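Since September I am teaching a two-arm robot to sort toy blocks, and many of you asked how the teaching is done in practice. So I write a thread. It is long, sorry. I work at Prernar, on a small team, and English is my third language, please be patient with me.

1/ We do not write a program that says "go to this point, close the fingers." A person holds two small leader arms, one in each hand, and the big arms copy the movement. Everything is recorded: the joints, the grippers, the camera views. One recording from start to finish we call an episode.

2/ The task sounds very easy. Blocks lie on the mat. Some must go in the bin, some in the basket. A child of four would be finished before I have put on my gloves. (I wear thin gloves because the handles of the leader arms become slippery after lunch.)

3/ My first day I made 10 episodes and Aurélien Leclerc deleted 8 of them. He was very polite. He said, "You are thinking with the gripper open." He meant that I stopped in the air above a block to decide, and the robot will learn to stop in the air also. 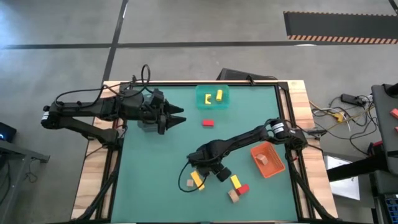 4/ So the first rule I learned: decide before you move. I look at the table, I say in my head which block is first and which arm will take it, and only then I touch the handles. If I change my mind in the middle, I throw away the episode myself.

5/ Second rule: do not be too elegant. After a few weeks your hands become clever. You start to push a block with the side of a finger to turn it, or you catch it at the very corner. It works for you, because you feel the handle and you see the whole table. The policy does not have your eyes. I try to grasp in the middle, slowly, the same way each time.

6/ Third rule is the opposite, and it confused me for a long time. The grasp should be the same, but the table should be different. Before each episode I mix the blocks again. Nektarios Mitsotakis-Vlachou, who trained me, used to close his eyes and drop them from his hand. I do it with open eyes and my results are less random than his, he has shown me the plot.

7/ The arch shape is the one I don't like. If it lies flat, you must come from the correct side or the fingers slide over it. The cubes are friendly. The long ones are friendly too if you turn the wrist early.

8/ People ask if mistakes are bad. A dropped block is fine if you pick it up again in a calm way. We keep those and give them a tag, "recovery." The early model from the Stostbridge group had no recovery episodes at all, and when it missed a block it continued to the bin with empty fingers and opened them very carefully above it.

9/ What is tiring is not the arms. It is the attention. I do up to 198 episodes in a week, and by Friday I sort the cutlery at home with two hands at the same time. My husband has asked me to stop.

10/ About the software: we record with Jasstead, an internal tool, so I can't share it. The only feature I really want to recommend is the foot pedal. One press starts, one press saves, a long press deletes. Before the pedal I had to put down a handle to reach the keyboard, and every episode ended with one arm falling a little.

11/ To the person who asked about using both arms together: yes, but later. Now each arm takes what is on its own side. Passing a block from one gripper to the other is the next task, and I have practiced it only after hours. The difficult moment is who lets go first.

12/ Tomorrow I will answer the questions about the leader arms and the delay. If you used the Hoarau handles, please write to me, I want to know if the trigger spring becomes softer with time or if it is only my finger.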